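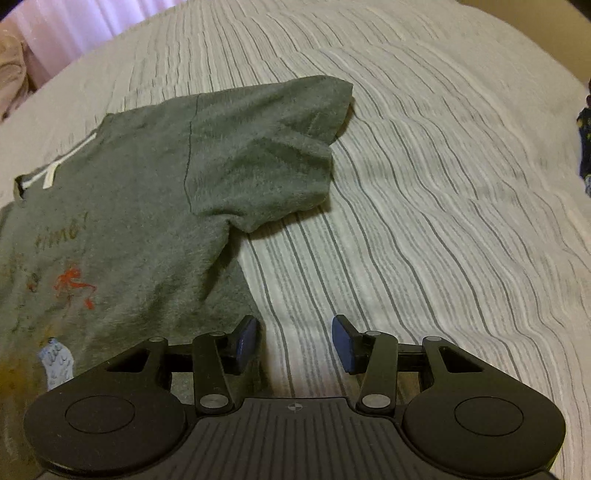
I have been painting the Zustholm barge crews for my Flekava force since the start of July, and I've finally settled on a color scheme after changing my mind more times than I'd like to put in writing. The rulebook shows them in a dark navy that looks very smart on the page and like a row of little black blobs on the table (at least under the lamp in our dining room). What I wanted was a soft, slightly flecked gray, the kind you get in heather t-shirt fabric, and then one loud color on top of it. So the gray t-shirt on the bed, the one with "time!" across the front in slanted brownish letters, became my paint chart. The orange-red scribble under the lettering is almost exactly the color I ended up using for the sashes and the hull markings, thin strokes and all, and I'm so pleased with how the two sit together that I've gone back and repainted the captain, who I had sworn was finished.

If you haven't played Flekava, it's a skirmish game set on a flooded plain where the different towns fight over the high ground, and every force is built around some kind of transport. The Whitlock players get their big steam crawlers, which can cross mud and shallow water and shrug off nearly anything you throw at them. The Temeo have riders on long-legged birds. And Zustholm, bless them, get barges, which are fishing boats that somebody has bolted a few planks to. They're slow to turn, they catch fire, and the crew can't shoot properly on the turn they board. I love them and I won't hear a word against them, though I've now lost with them enough to have some opinions on how they should be used.

The mistake I made for the longest time was treating the barge as a weapon. It has that swivel gun on the front and the gun costs points, so naturally I wanted to fire it, and I'd park the whole thing broadside in the middle of the channel and blaze away at a crawler until the crawler got bored and drove over me. The gun hits reasonably often but it hardly ever gets through the front plate of anything bigger than a bird. These days I leave it behind and spend the points on a second bow hook and one extra deckhand. The hook lets you grab onto a jetty or a bank and disembark a full move sooner than your opponent is expecting, and that early move is worth more than anything the gun ever did for me.

My regular opponent is Tudur Dafis, who plays Whitlock and has done since the first edition. We had a long game last week, 604 points a side, on the map with the broken causeway, and I tried out a list I'd been scribbling on for a while. Two barges with hooks, 16 crew between them, the captain, and a sharpshooter who started on the old water tower and stayed there the whole evening. The barges and their fittings came to 205 points, and the crews another 183, so that left me plenty for the captain and the sharpshooter and a couple of odds and ends like the smoke pots, which I always take and always forget to use. (I forgot again. They sat on the edge of the table next to my tea.)

Tudur put both his crawlers on the causeway side, which I should have seen coming, and for the first two turns I did nothing except drift. This is the part that takes some nerve! A Zustholm player has to be willing to look as though they have gone to sleep. Drifting doesn't use your crew's action, and a drifting barge gets the current bonus to its cover, so you can spend two whole turns being carried gently toward the objective while the other player uses up their long shots on you. I lost three deckhands and a rudder, and the rudder was a nuisance because I could only turn left after that, but left was mostly where I wanted to go.

On turn three I hooked the first barge onto the causeway right behind the lead crawler and sent everybody over the side at once. Crawlers can't turn around on a narrow surface without spending a full activation, and their rear hatch has half the armor of the front, so a handful of people with boat hooks and axes can do real damage there if they arrive together. They got the hatch open on the second try. The other crawler did come back for them and it was all rather messy, and I lost the captain in the middle of it, sash and all, but by then the second barge was sitting on the objective with its crew still aboard and Tudur had nothing close enough to shift it.

We played on to the end anyway, as we always do, and it finished as a narrow win for me. Tudur thinks the boarding rules are too generous when the causeway is on the table, and he may be right. We've agreed to try the same lists again on the open marsh map, where there's nowhere to hook onto but the two reed islands, and I expect to get thoroughly flattened.

Back to the painting for a moment, for the people who asked. The gray is a mid tone over a light primer, and the flecks are a paler gray put on with an old brush with most of the bristles gone, dabbed almost dry. Do the flecks before any shading, or the wash pools around them and you get something that looks like mold. The orange-red needs two thin coats over a dull pink, otherwise the gray shows through and it goes brown. I still have six deckhands and the second barge to do, and I haven't decided whether the sail should be plain or have thin gray stripes on white. I've tried a stripe on a scrap of paper and my hand wobbled halfway along, so if anyone has a good method for long straight lines on a curved sail, please leave it in the comments.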